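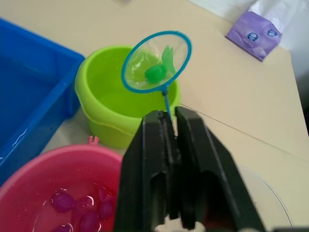 I was batting at eleven for Wustcombe, as ever, when Nnamdi Okoro got himself run out and left me needing 15 off the last over. Me! My best ever was 71, and that was in the garden against my nephew.

"Just swing," said Abhishek Nautiyal, leaning on his bat at the other end.
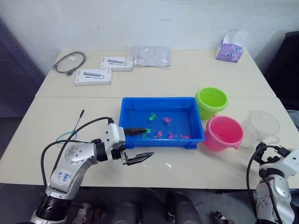 So I swung. The first one flew off the edge for four (lovely shot, I told the keeper) and the second took my middle stump clean out. Abhishek didn't speak to me until tea.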